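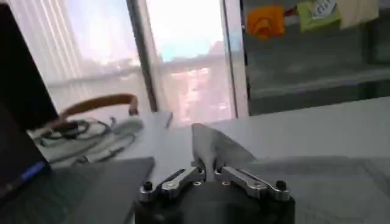
Plesulell Folded Garments, README

Filed under: Data sets > Household > Clothing and textiles

Print this page | E-mail this page

What is in this package

Plesulell is a set of records about folding everyday clothes on a flat table. It covers 70 garments and 702 folds. Each fold is one record: which garment it was, how it lay at the start, which folding pattern was followed, and how the result was judged.

The garments are ordinary ones. Most are shirts for adults and children, then come sweaters, light trousers, pillowcases and a small group of kitchen towels. We did not buy anything new for the set. New clothes keep the folds from the shop for a long time, and they make the work look easier than it is at home.

Of the 702 records, 378 are shirts. If you want a set with equal groups, please take a sample yourself, because we did not do it for you.

Files

garments.csv has one line per garment. The columns are garment code, type, main color, print (yes or no), trim (yes or no), fabric group, and remarks.

folds.csv has one line per fold. The columns are fold code, garment code, start state, pattern, result, and remarks.

patterns.txt describes the folding patterns in words, step by step. Please read this file before the others.

changes.txt lists what is different from the earlier release.

All files are UTF-8 with commas. A remark that contains a comma is in double quotes. Empty cells mean "not noted" and never mean "no".

The room and the table

All folding was done on white tables with a plain, matte surface, in a room with a large frosted window. The window gives a soft light over most of the table, but near the glass it is strong, and there a pale fabric can almost disappear against the white. We thought about a dark cloth under the garments and decided against it. Many people fold on a light table or on a bed with a white sheet, so we left the problem as it is.

The tables were not cleared completely before a fold. Only the area for the garment had to be free, plus a hand's width on every side. Other things could stay where they were, such as a laptop, cables or an adapter.

How a shirt is folded

The usual pattern for shirts is called "rectangle" in patterns.txt. In short:

1. Lay the shirt flat, front side down, collar away from you.
2. Smooth it from the middle to the sides with the flat hand.
3. Bring one side over to the middle, with the sleeve back on itself.
4. Do the same with the other side.
5. Bring the hem up to the collar.
6. Turn it over and straighten the corners.

Step 2 is where most of the quality comes from. A crease which is left at this moment stays inside the fold and shows later, mostly in a diagonal direction. You can press it with the hand after, but it will not go away fully.

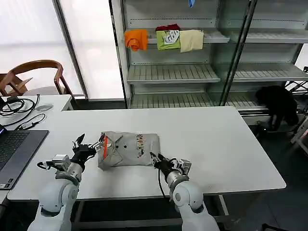
The corners need their own remark. With a thin fabric it is easy to take only the top layer between the fingers, and then the lower layers stay behind and the rectangle opens like a book. The word "layer" in the remarks column is used for this case. If you search for it you will find many shirts and only 2 towels.

Printed shirts behave differently from plain ones. A print makes the fabric stiffer on one side, and the fold line wants to go around it. For this reason we added the print column. A trim along the side has a smaller effect, but it is useful for the eye — you see at once if the edge is straight.

How the result was judged

Each fold has one of these values in the result column:

good: a clear rectangle, no loose sleeve, no layer behind
fair: rectangle can be recognized, one corner or one crease is wrong
poor: the garment would have to be folded again
open: the fold was stopped before the last step

The judging was done by eye, directly at the table, before the garment was moved. Two people from Fuchs compared their opinions in the first weeks and agreed on the words above. Between "good" and "fair" they still did not always agree, and where they disagreed we wrote the lower value. Please do not build very fine conclusions on this difference.

Known weak points

Light gray and beige garments are entered under the same color group, "pale". Under the window light we could not separate them reliably.

The fabric group is taken from the label where there was a label. Where it was cut out we wrote "unknown" and did not guess.

Stack order is missing. We know how each garment was folded but not what it was placed on afterwards.

There are no socks. A set for socks was started in Molitz, with a different table and other patterns, and it will be published separately when it is finished.

Changes from the earlier release

The towels were added in December. The old pattern name "shop fold" is now "rectangle". Garment codes from the earlier release are still valid, so nothing has to be renamed on your side.

Use and naming

You may use, copy and change the files for teaching and research. Please name the set as "Plesulell Folded Garments, Prulix". If you correct an error in the tables, send us the fold code and the column, and we will put it into the next release.

Contact: Prulix, data desk | Copyright Prulix, all rights reserved where not stated otherwise | Back to top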